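How to host an online preview screening for a small film

An online preview lets people watch your film together before it opens anywhere else. You don't need a distributor or a big budget. You do need a finished file, a list of people who want to see it, and an evening with someone at the keyboard. The steps below are the ones we used for Hulcombe, a 70-minute drama directed by Felicja Wróbel, and we've kept to the same order since.

Before you start

Get written permission from whoever holds the rights, including the music. A licence that covers festivals may not cover a stream, even a free one. Ask also whether you're allowed to show the film outside your own country. If the answer is no, you'll have to set a region limit on the platform and say so on the invitation.

Step 1: Pick a platform

Look for one that can start the film at a set time for everybody, send each guest a private link, and close the link afterwards. Live chat is useful but check that you can switch it off while the film plays. We used Dristance, which does all of this and lets you upload a test file before you pay.

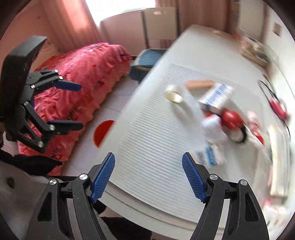 Ask for the price by seat and by evening, as the two can be very different. A per-seat plan suits a small crowd. A flat fee makes more sense once the list gets long. Write the offers down side by side and read the part about overage charges, then get everyone who has a say to look at them together. Rory Skinner, our producer, picked the flat fee, and we were glad of it when 2,088 people signed up.

Step 2: Prepare the file

Export at 1080p unless the platform asks for something else. Keep the sound in stereo. Most guests will be on laptops or headphones, and a surround mix that's been folded down automatically can bury the dialogue. Watch the uploaded version from start to finish on the platform itself. Check these as you go:

Captions line up with the speech
No black gap longer than a couple of seconds at the start
Sound level matches between the film and your introduction
The credits play to the end

If you want a visible watermark, ask for a faint one. Guests find a bright one tiring.

Step 3: Write the invitation

Put the title, the day, the start time and the time zone in the first two lines. If you have guests in more than one zone, list each of them. State whether the film can be watched later. Ours couldn't, and we had messages from people who had missed that line, so now it goes near the top.

Add the running time, the language, the captions available and any content warning. Finish with a plain link to the sign-up form. Ask only for a name and an email address. Every extra box loses you a few people.

Step 4: Send the links

Send private links 4 hours before the start, then a short reminder when the doors open. Some mail filters don't like large batches, so send in groups if your mailing program allows it. Tell people which address the message will come from and ask them to check their junk folder.

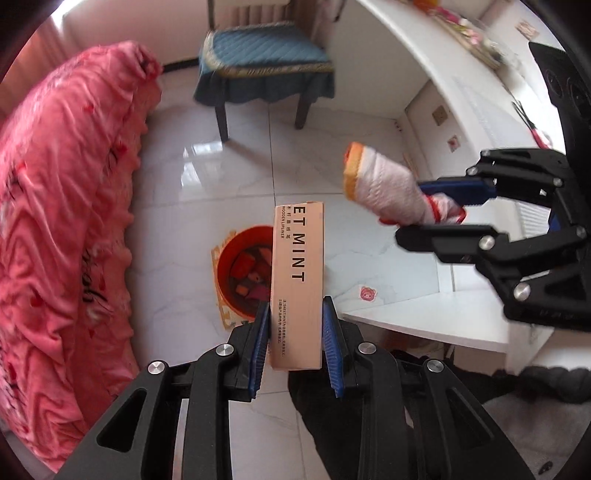

Keep one address open for help on the night, and have a person reading it. Oliwia Witkowska handled ours, with a page of stock answers ready to paste:

Link says expired - sign out, close the browser and try the link again
No picture - try another browser, or turn off any ad blocker
Picture but no sound - check the mute button on the player, then on the computer
Wrong start time - confirm the guest's time zone before anything else

Step 5: Run the evening

Open the waiting page half an hour early with a still from the film and the start time. We chose a Tuesday with a 7:30 pm start, which left people time to eat first.

Have two people signed in as hosts, on separate internet connections. If one drops out the other can keep going. Record the introduction in advance, keep it under three minutes, and leave the film to start on its own timer.

For a live talk afterwards, bring your speakers into the backstage area before the credits roll. Bronisława Czarnecka moderated ours and had her first questions written out, which helped while the audience was still typing. Take questions in the chat and have the second host sort them - it's hard to read and talk at once.

Step 6: Afterwards

Close the links when you said you would. Send a thank-you note the next day with a short survey and the date of the next showing, if there is one. Download the attendance report before the platform deletes it, and check how long yours keeps it. Delete the guest list too, unless people agreed to hear from you again.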